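Lerneck Demonstration Kit
Desktop leader-follower arm set for recording manipulation tasks

Product overview

The Lerneck kit is a small tabletop system for teaching pick-and-place tasks by demonstration. The operator moves a hand-held leader arm, the follower arm copies the motion, and the Were recorder stores joint positions together with the camera streams. Recorded demonstrations can be replayed directly or exported as training data for a learned policy. No motion programming is required to record a task.

The follower is supplied as printed white parts with servos, wiring and a table clamp. It is intended for light objects on a flat surface. It is not an industrial arm and should not be used for loads, tools or liquids.

Reference task: block to box

Every kit ships with the files for one reference task. A small orange block is placed on a sheet of white paper within reach of the gripper. The operator closes the jaws on the block, lifts it, carries it to an open black box and releases it. The task is short enough to repeat many times in one sitting and covers approach, grasp, transfer and release.

The paper is two sheets laid end to end and marked with small dots. The dots are start positions for the block. Vary the start position between episodes - a policy trained from a single position will generally fail at any other.

Block-to-box task, follower arm and work area: 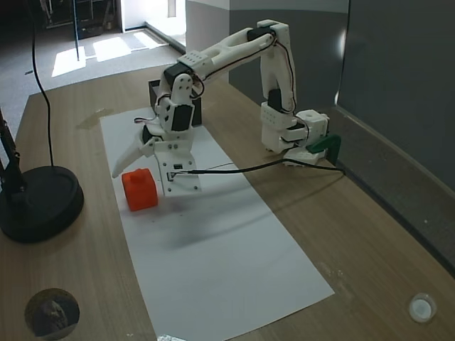
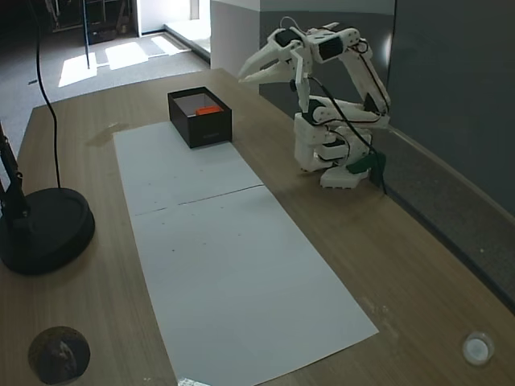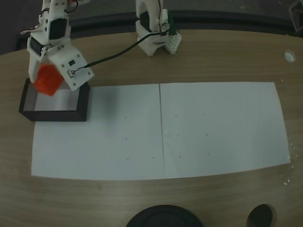
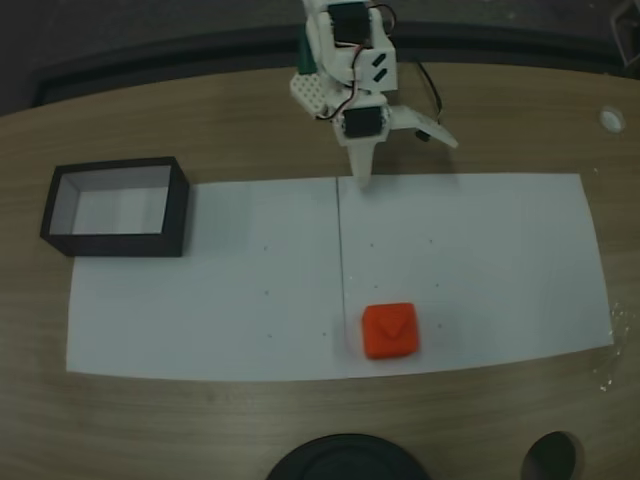

Recording procedure

1. Clamp the follower to the table edge and tighten by hand. Check for play at the base before powering on.
2. Clamp the leader where the operator can see the whole work area without leaning over it.
3. Start the Were recorder and run the joint zeroing routine on both arms.
4. Bring the leader to the same pose as the follower before enabling torque. If the poses differ, the follower will move quickly to close the difference.
5. Place the block, start the episode, perform the task at an even pace and return to the rest pose.
6. Mark the episode as kept or discarded. Discarded episodes remain on disk until the session is closed.

Failed grasps should be discarded unless the operator recovers and completes the task. Recoveries are useful in moderation. Pauses in the middle of a motion are not, and the recorder can trim them on export.

Cameras

The recorder accepts up to 4 video streams. Two fixed views from different sides of the table are sufficient for the reference task. Do not move a camera within a session. If a stand is knocked, close the session and start a new one, even if the view looks unchanged.

Strong sunlight moves over the course of a day and alters both shadows and color. Record under the lighting in which the policy will run, or spread recording over several times of day.

Technical data

Follower: single arm, two-jaw gripper
Leader: single arm, trigger-operated jaw
Supply: 12 V DC, one adapter per arm
Video inputs: up to 4
Reference data set: 266 episodes, block-to-box task
Export: joint positions, gripper position, synchronized video, episode labels

Scope of delivery

Follower arm, assembled
Leader arm, assembled
2 power adapters
Table clamps
Block, box and printable dot sheets
Were recorder license, single workstation

Cameras, camera stands and the workstation are not included.

Maintenance

Inspect the servo cables at the elbow after each day of recording. Cables should have enough slack to pass through the full range of the joint without pulling on the connector. Retighten the gripper screws when the jaws no longer meet squarely. Printed jaws are wear parts and can be ordered singly or as a pair.

Repeat the zeroing routine whenever a servo has been replaced. Episodes recorded before and after a servo change should be kept in separate sessions - small offsets in the zero position are difficult to correct later.

Ordering

The kit is assembled and tested at our Nolumcombe workshop. Spare servos, jaws and cable sets are stocked by Skomuswood and ship separately from the kit. State the hardware revision printed on the underside of the base when ordering parts.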